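Tablecloth

A tablecloth is a cloth laid over a table, either to protect the surface or for decoration. Cotton, linen and polyester are common fibres. Plain colours are usual in restaurants, while patterned cloths are more often kept for the home. 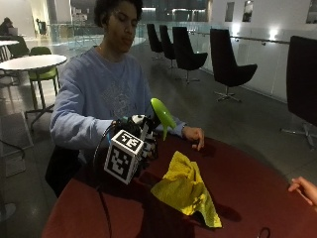
Sizing depends on the drop, the length of fabric hanging below the table's edge. For a round table, the cloth's diameter equals that of the table plus twice the drop. A 90 cm table with a 40 cm drop therefore needs a cloth 170 cm across. Banquet cloths often reach the floor. Hotels and caterers generally rent theirs from a linen service, which also handles laundering.
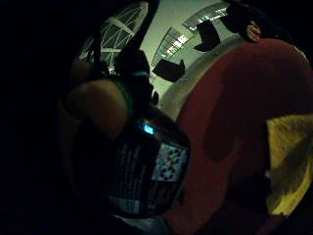
Can a square cloth be used on a round table?
A square cloth suits a round table, though its corners will hang lower than its sides.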